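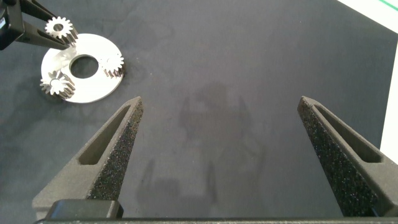 Flururby council wants us to believe a four-day library week is an improvement. The flyer calls it "refreshed hours". I call it 24 hours a week, down from 33, at a branch that used to stay open until nine.

The case rests on a survey that drew 63 replies. I never saw a copy, and neither did the neighbours I asked. We're told most people favour online borrowing. Maybe so - but favour it over what? A locked door?

Clultgate tried the same thing in January and was promised the savings would go into new books. I'd like to see the receipts. Until then I'll keep my doubts, and my library card, and I'll be at the meeting with both.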